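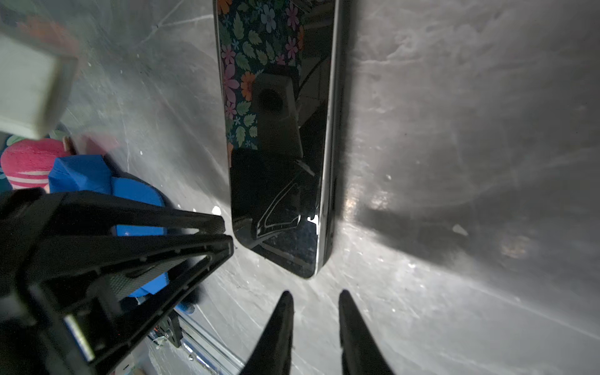 손가락부터 풀지 말고 카메라부터 닦아 보세요, 파지가 어긋난다는 신고의 절반은 거기서 끝납니다. Chaimae El-Sayed가 정비 일지 첫 장에 남긴 이 말에서 우리 절차가 시작되었다. 처음에는 농담처럼 읽혔는데, 한 철을 지내고 보니 이만큼 쓸모 있는 문장도 드물었다!

그림 4. Fidero 셀의 손목 카메라 시점. 검은색 손가락 끝 두 개의 바로 위쪽에 스마트폰이 화면을 위로 하고 놓여 있으며, 어두운 유리면에 카메라 하우징과 꽃무늬 천이 비친다.

4.2 손목 카메라와 손가락의 정렬 유지

Fidero 셀은 그리퍼 두 개가 작업면 하나를 나누어 쓰는 구조로, Plindberg 실험동 안쪽에 설치되어 있다. 제어는 Tunix가 맡고, 정렬값은 Vidal이라는 작은 보정 도구로 관리한다. 이 절에서는 셀을 새로 꾸미는 방법보다 이미 돌아가는 셀을 날마다 같은 상태로 붙들어 두는 방법을 다룬다. 논문에서 흔히 한 줄로 지나가는 부분이지만, 우리에게는 가장 재미있는 대목이었다.

점검은 카메라 렌즈, 손가락 끝, 브래킷 나사, 작업면 순으로 한다. 렌즈는 마른 극세사 천으로 닦고, 얼룩이 남을 때만 세정액을 쓴다. 손가락은 완전히 벌린 위치에서 기준 영상을 저장한 다음 천천히 닫으며 좌우 끝이 같은 높이에서 만나는지 본다. 어긋남이 보이면 손가락을 떼어 장착면의 이물을 털고 다시 조인다. 손가락 교체 주기는 파지 400회로 잡았다. 초기에 500회까지 늘려 본 적이 있는데, 얇은 물체를 집을 때 끝이 미끄러지는 일이 잦아져 곧 되돌렸다.

반사면은 따로 이야기할 만하다. 그림 4처럼 화면이 꺼진 듯 어두운 전화기는 손목 카메라에 거울이나 다름없다. 둥근 렌즈 구멍이 난 하우징의 검은 윤곽이 유리 한가운데에 나타나고, 아래쪽에는 그리퍼의 밝은 모서리가 각진 선으로 비친다. 우리 윤곽 검출기는 처음에 이런 선을 물체의 경계로 받아들였다. 놀랍게도 해결의 실마리는 반사 자체에 있었다. 하우징의 상은 손목과 함께 움직이므로, 같은 자리에서 손목을 10도 돌려 한 장을 더 찍고 두 영상의 윤곽을 견주면 진짜 테두리와 비친 테두리가 갈라진다. 이 단계를 Vidal에 넣은 날의 환호는 아직도 기억난다.

작업면의 흠집도 빼놓을 수 없다. 옅은 회색 면에 소용돌이처럼 남은 긁힘과 작은 흰 점은 사람 눈에는 배경일 뿐이지만, 보정 표식을 찾는 프로그램에는 제법 그럴듯한 후보가 된다. 판을 새것으로 바꾸자는 의견도 있었으나 우리는 흠집을 그대로 두고 빈 작업면의 영상을 매주 수요일 다시 등록하기로 했다. 등록에는 20분이 든다. 이때 두 그리퍼는 모두 대기 위치로 물린다. 한쪽이 시야에 걸친 채로 등록하면 그 자리가 다음 주 내내 빈 영역으로 취급되는데, 우리도 11월에 한 번 겪었다.

브래킷과 레일의 체결부는 가장 지루하면서도 효과가 분명한 항목이다. 나사 머리와 브래킷에 걸쳐 페인트 펜으로 선을 그어 두면 풀림이 바로 눈에 들어온다. 선이 어긋난 나사는 조인 뒤 정렬값을 새로 잡고, 이전 값은 지우지 않고 일지에 함께 남긴다. 쌓인 값을 나란히 놓고 보면 셀이 어느 쪽으로 기울어 가는지 읽히기 시작하며, 이 흐름은 4.3절에서 이어서 다룬다.

이전 절 | 목차 | 다음 절 | 그림 목록 | 참고문헌

독자 의견

Gaëtan Lefèvre
손목을 돌려 한 장 더 찍는 방법, 저희 셀에도 바로 넣어 봤습니다. 유광 플라스틱에도 잘 듣네요. 다만 조명이 손목에 달려 있으면 하이라이트까지 따라 움직여서 따로 가려 줘야 했습니다.

Eugénie Lemaire
교체 주기를 파지 횟수로만 정하셨는데 물체 무게는 고려하지 않으셨나요? 무거운 것을 많이 집은 주에는 더 빨리 닳을 것 같습니다.

Dorian Bouvier
저희도 무게별로 기록하는 중입니다. 아직 결론을 낼 만큼 모이지 않아서 본문에는 넣지 않았습니다.

Maëlys Lacroix
페인트 펜은 유성으로 쓰세요. 수성은 세정액에 지워집니다.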